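Section 4: Setting Up at the Round Table

Last updated 30 September 2025 by Dymphna Egan

Okay, you've got the arm bolted down and the Nundex software talks to it (if it doesn't, go back to Section 3 and check the cable again, I mean it). Now we get to the fun part, which is teaching the gripper where the table is! I wrote this for new members of the Conneely robotics club, but if you're coming back after the summer please read it too. I changed the order of a couple of steps.

You'll need the Hudel laptop, the key for the screws, the roll of blue tape and one other person. Plan on 20 minutes your first time.

CAUTION: Whoever isn't typing keeps a hand near the stop button. Long hair tied back, hoodie strings tucked in. The fingers don't look like much but they pinch, and I have the blood blister to prove it.

4.1 Waking up the gripper

1. Turn on the arm, then the laptop. In that order, please.

2. Open Nundex and pick the profile called CLUB-2. The other one belongs to the competition team and its speed limit is set way higher.

3. Go over the screws on the gripper's base plate and the ones at the finger joints. You want snug. If one turns easily, tighten it until it stops and then leave it alone! We have stripped enough of them.

4. Click Open Full. Both fingers should swing out and stay there. If only one moves, hit stop and skip to 4.3.

4.2 Finding the edge of the table

Our practice table is round, and that trips people up if they learned on the square one. There's no corner to start from, so we use the rim. You're going to park the gripper over the edge with the wood on one side and the gray on the other, and save that spot as your first point.

5. Switch the speed to 28. Leave it there for this whole section.

6. Jog the arm out from home with the arrow keys, fingers still wide open, until the rim shows up in the wrist camera window.

7. Keep going in little taps until the curve passes between the two fingers. The left one goes on the wood side and the right one on the gray side.
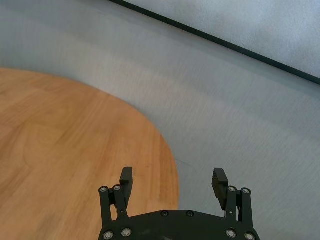 Wrist camera view for step 7, fingers open, with the table's rim running between them.

8. Click Save Point and name it RIM1. Capital letters, no spaces, or the script won't find it.

9. Back the arm up to home, then jog to two more places along the rim and save those as RIM2 and RIM3. Spread them out as far as the arm comfortably reaches. The first year I did this I put all three practically on top of each other and the software decided our table was the size of a dinner plate.

10. Click Fit Circle. Nundex gives you a score out of 100. Anything from 84 up is fine for club nights.

NOTE: The grain in the wood can fool the edge finder. If the green line on your screen is following a dark streak in place of the rim, uncheck Auto Edge and click along the curve yourself. It's slower but it works great.

4.3 If something's off

One finger doesn't move: power everything down and reseat the small plug at the wrist. It only goes in one way, so don't force it.

Score too low: delete RIM2 and RIM3 and take them again, farther apart. Keep RIM1 if it looked good.

Somebody bumped the table: start over from step 6, sorry! Check the blue tape marks first.

Gripper makes a grinding noise: stop, write it in the Grokeck binder, and come find me before you run it again.

Once you have a circle you like, save the file with your initials and go on to Section 5, where you finally get to pick something up. The foam blocks are in the bottom drawer.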